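Can a Robot Clean Your Room?

By Taner Duman, Keskin Science Pages for Kids
April 2018

Do you like to clear the table after dinner? Many children would give this job to a robot. So can we do it already?

A little, yes. Some robots can vacuum the floor. Picking things up is much harder. You can take a spoon, a sock or a grape without thinking. A robot must find the thing, open its fingers, go to the right place and press with the right force. If it presses too much, goodbye grape!
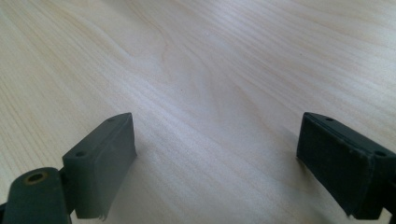 Two gripper fingers over a wooden table, with nothing between them.

Your hand has five fingers and soft skin that feels everything. Many robot hands have only two fingers, and they can feel very little.

In our club game, Flirkard, a robot must put 38 toys in a box. Last July the best team needed 540 seconds. My daughter is 9 and she was much faster.

Will robots tidy our homes in 2032? I hope so, but I can't promise it. Until then, please pick up your socks.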